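Search this site Enter keywords
Home News Projects Residents Contact
Reading time: 3 minutes

Trernel to Convert Former Kushnir Mill Offices Into 88 Rental Homes

Housing developer Trernel has received planning approval to convert the former Kushnir mill offices in Gavon into 88 rental homes. Work on the site begins in June. The first tenants are expected to move in the following spring.

The three-story office building has been vacant since the mill's administrative staff moved out. Trernel bought the property last year together with the parking lot behind it and a strip of land along Broster Street. The outer walls and the main staircase will be kept. The roof, heating system and all plumbing will be replaced.

Plans call for a mix of studios, one-bedroom and two-bedroom apartments. Eight of the ground-floor units will have step-free entrances and wider doorways. Each home will have its own meter for electricity and water, and heat will come from a shared plant in the basement.

Kitchens in the two-bedroom homes follow a single layout, with an L-shaped counter and cabinets underneath. Tenants will be able to choose between two wall colors before they sign a lease.

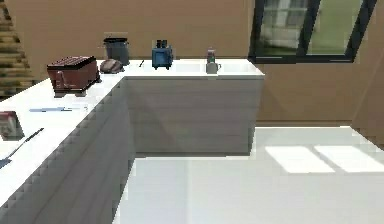 Kitchen rendering with white counters and cabinets.

Rents have not been set for every unit. Under the agreement with the town, 80 percent of the homes will be offered first to people who already live or work in Gavon. That period lasts six weeks, after which any remaining homes will be listed publicly. A waiting list opened last month and now has 368 names on it.

"We had more interest in the first two weeks than we planned for," said Dariusz Grabowska, project director at Trernel. "Most of the people who wrote to us rent in town now and want to stay here - they just want something with working heat and a lease longer than a year."

Standard leases will run for three years. Pets are allowed, with a limit of two per home. Smoking will not be permitted indoors or in the shared stairwells.

The parking lot will be made smaller to make room for planting and a covered bike shed. The Broster Street side will get a new sidewalk and four street lamps, paid for by the developer. Delivery trucks will use the north gate during construction, between 7 a.m. and 4 p.m., and no night work is planned.
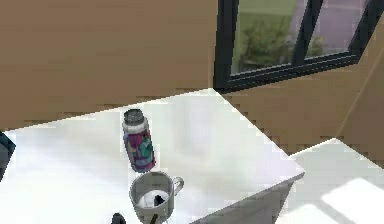 Parking remains the main worry for Châu Lại, whose written comment on the application said that Broster Street is already full by six in the evening and that fewer spaces behind the building will push more cars onto it. The comment asked for a permit system to be in place before the first tenants arrive.

Trernel said it has agreed to pay for a parking study once the building is half occupied. The town will decide on permits after the study is finished.

Neighbors can look at the full drawings in the site office on weekday afternoons. Printed copies are available on request. Questions about the waiting list should be sent to Valentyna Koval in the Trernel leasing office, and press inquiries to Cúc Quan.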